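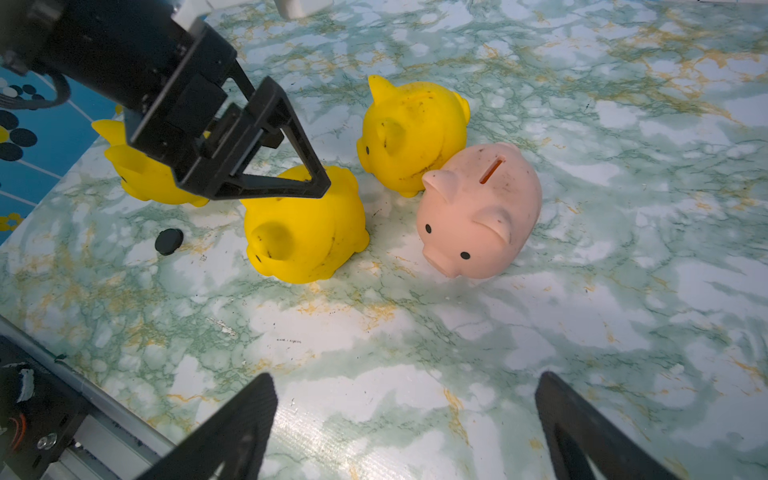

Three yellow piggy banks and a pink one on a marble-patterned tabletop.

Household Money, Past and Present
Handout for Week 5: Where People Put It
August | Posted by the course instructor, Drerkham Evening College

Last week we left the money in a sock. Several of you wrote in your response papers that the sock was foolish. I would ask you to hold that thought until we get to banks.

1. The problem

Saving has two parts, and most advice covers only the first. The first is to have something left over. The second is to still have it in a month. For most of history the second part was the hard one. Coins are small, shiny and easy to carry, and everyone in the house knows where the loose floorboard is.

So a good hiding place has to do two jobs that pull against each other. It must be hard for other people to get into, and it should be a bit hard for you to get into as well. A box with no lid does this nicely. Plain clay pots with a slot and no other opening turn up in a great many parts of the world, and the way to open one was to hit it. You got your savings and lost your pot, so you had to be fairly sure you wanted the goose.

2. The pig

You will have heard that the piggy bank got its name from an old word for a kind of clay, "pygg," and that a potter misheard an order and made pigs. It is a lovely story. The evidence for it is thin, and language historians tend to get a pinched look when it comes up. Please don't put it in your papers as fact. You may put it in as an example of a story people like, and then say why they like it.

A duller explanation is that a pig was itself a savings plan. You fed it scraps all year, and at the end of the year you had a pig. Anyone who kept one would have seen the likeness to a coin jar without help from a hard-of-hearing potter.

3. The chest at Skodosach

Our main case is the town chest at Skodosach, set up in 1638 so that householders could leave their coin in one guarded place. It had 12 keyholders and a single lock. Read that again if you need to. The idea was that each keyholder would be watched by the other eleven, and for a good many years this held up, mostly through mutual dislike.

The surviving account book runs to 224 pages. The reader has the first part in translation. Look for three things as you go through it:

- how often a deposit is made just after harvest and taken out just before spring
- which entries have no amount written in
- the word the clerk uses for "borrowed," and how it gets shorter as the years go by

Do not try to add up the columns. The clerk didn't, and his life was calmer for it.

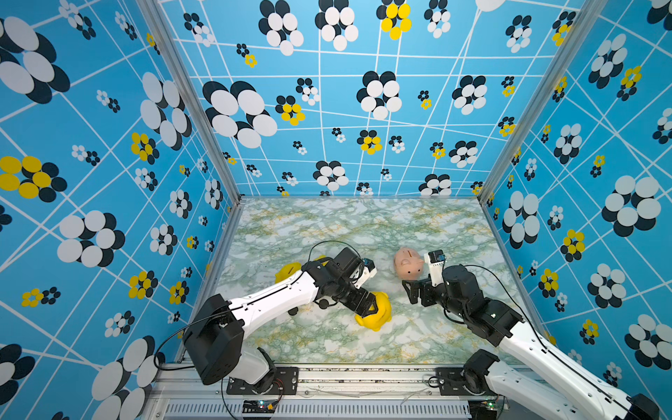 4. Saving against yourself

The chest also shows something that modern writers call commitment. A few depositors asked that their money be kept from them until a certain feast day, even if they came and begged for it. The book records them coming and begging for it. In most cases the keyholders gave in, and in one case they charged a fee for giving in, and with that we may say that banking had arrived in Skodosach.

Holiday clubs work in the same way. You pay in a little each week, you get little or no interest, and you can't touch it until winter. On paper it is a poor deal. People who use them know it's a poor deal and like them anyway, as the other choice is December with no money. When you write about this, try not to call such people irrational until you have looked at your own gym membership.

5. Where we are heading

Next time we turn to the Gunorard savings society, which paid its members in printed tokens good at one shop, owned by the society. The shop sold mostly candles. Bring the reader, and read the rules of membership before class, including the small ones at the back about what happens if you die owing candles.

For discussion groups: ask someone at least a generation older than you where money was kept in the house they grew up in. You don't need amounts or the address. Write one page. If they refuse to tell you, write one page about that.

Papers are due at the start of class. I will accept them at the end of class with a sigh.

Recent handouts
Week 4: The Sock and Its Critics
Week 3: Wages Paid in Herring
Week 2: Who Held the Purse
Week 1: What Counts as Money, and Who Says So

12 shares | 5 comments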